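Is the 1963 Killdale paperback really abridged, or is that just something sellers say?

Posted in Classic Crime & Mystery Help
3rd May

beltorent

I've been reading the Killdale mysteries in order, or trying to, and I've hit a wall with the fifth one, The Ashworth Inheritance. There are two versions floating around secondhand. One is the original hardback, which costs silly money. The other is the 1963 paperback, which you can get for the price of a sandwich. Every listing for the hardback makes a point of saying the paperback was "heavily cut" and that a whole chapter with a vital clue is gone.

I'm suspicious. The people telling me the cheap one is no good are the same people selling the expensive one. I have the paperback here and it runs to 167 pages, which is short, but plenty of mysteries from that time are short. I've read it once and the solution seemed fair enough to me. A bit hurried at the end, maybe. The business with the train ticket comes out of nowhere, but I've read a lot of uncut books where that happens too.

Has anyone here compared the two with their own eyes? I don't want "I read somewhere that." I've read somewhere that too.
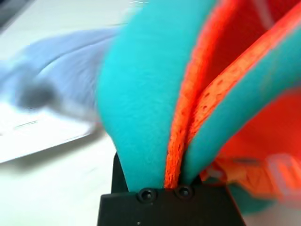
Justodico
It's abridged. Everyone knows this. All the Killdale paperbacks from that publisher were chopped down to fit a set length, and it's been discussed on here plenty of times. Find the hardback or wait for a reprint.

beltorent
Discussed, yes. I went back through those threads before posting and they all lean on one another. I couldn't find one person in them who had both copies open. If you have, I'll gladly take your word for it.

Justodico
I had the hardback years ago. It felt longer.

marginal_notes

I can help a little, but don't expect a clean answer.

I borrowed the hardback through my library last December and still had my own paperback, same printing as yours by the sound of it. I did not go through line by line. What I did was check the chapter openings and endings, then read the last third of each side by side, that being where the missing clue is supposed to be.

Both have 13 chapters. So the "whole chapter gone" story is wrong, at least for these two copies. I'd like to know who started it. The chapter titles match and they come in the same order.

The text isn't identical, though. In the paperback, the long talk at the inn in chapter 9 has lost a page or so, mostly two locals grumbling about the new road. It's no great loss if you ask me. There are smaller trims to the weather and the furniture. A couple of slurs are gone as well, and I didn't miss them.

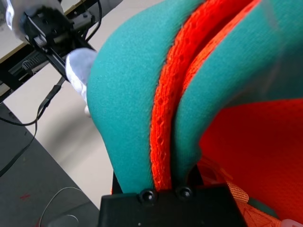

The train ticket is where I'd be careful. In the hardback, the detective picks a coat up off the hall floor in chapter 4 and "something stiff" is mentioned in the pocket. It's half a sentence. In my paperback he picks up the coat and that half sentence isn't there. Was it cut on purpose by somebody who didn't see what it was for, or did it drop out in the typesetting? I can't tell, and I don't believe anyone who claims to know without the publisher's papers in front of them.

Is that "a vital clue"? I'd call it a stingy clue that became no clue. You could not have solved the book from it. All it does is let the author say he played fair, and even then I think he's pushing his luck.

As for page counts, ignore them. The hardback has big type and wide margins, which would explain why it felt longer to the person above.

I only checked this one title, so please don't quote me on the rest of the series. I've seen the sixth described as "butchered" and I have no idea if that's true.

beltorent
Thank you, exactly what I was after. Chapter 4, page 52 in mine, and you're right, he hangs the coat up and goes in to dinner. I'll pencil the half sentence into the margin if you still have the wording, and keep my money.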